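Flesura FS-2 Sorting Station
Equipment > Bench stations > Small-item handling

Overview

The Flesura FS-2 is a bench station for gripper work on small loose items: beans, seeds, pellets, tablets, short fixings. It is sold as a complete position with frame, lighting, tray set and gripper tool, or as separate parts for sites that already have Overgaard framing in place.

Most buyers start with six stations in a single row. The frames bolt end to end, so a row can be extended later without replacing the uprights already in use. Number plates and sign brackets are ordered separately.

Gripper fingers

The standard tool is the Peltik hand-held gripper with two soft-faced fingers. The facing is a consumable and should be budgeted as one. Plan on a replacement set every 90 working days for dry goods, sooner for anything dusty or oily. Hard-faced fingers fit the same mount, but we don't recommend them for items under 6 mm.
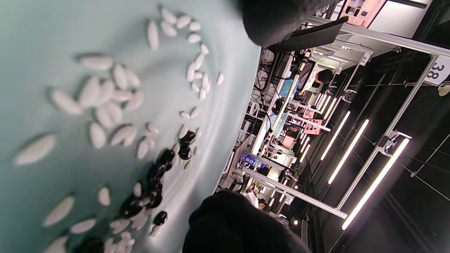 TRAYS AND MIXED LOADS

Black and white beans in a pale tray make a sensible first load. The two colours are easy to tell apart, the beans cost very little, and spilt ones can be swept up and replaced from any grocer. Trays are supplied in mint green only. Each has a raised rim that curves up at the edge.

Glossy items reflect the overhead tubes as small bright spots. If your own goods are shiny, ask for the diffuser strips when you order — they can be fitted later, but the tubes have to come down first.

Lighting and frame

Aluminium bar frame with LED tubes. Allow 110 cm of clear width per station and leave a walkway behind the operator. The tubes run from a normal wall socket. Rows of more than six stations need a second supply, and your electrician should be told this before delivery.

What to budget for

Station, complete: price on request
Facing sets: sold in packs of six
Spare trays: sold singly
Diffuser strips: one pair per station
Installation: one day for up to six stations
Operator training: half a day, on site

Delivery is some 51 days from confirmed order. Orders placed before the end of September were given the older bracket pattern, and those customers should quote their order number when buying add-ons. Both patterns take the same tubes and trays.

Stoletti conveyors can be placed at either end of a row. The height adapter is not included — please add it at the quotation stage.

Quotations and site visits: Su-chen Kwan, equipment sales
Page updated Oct 26, 2026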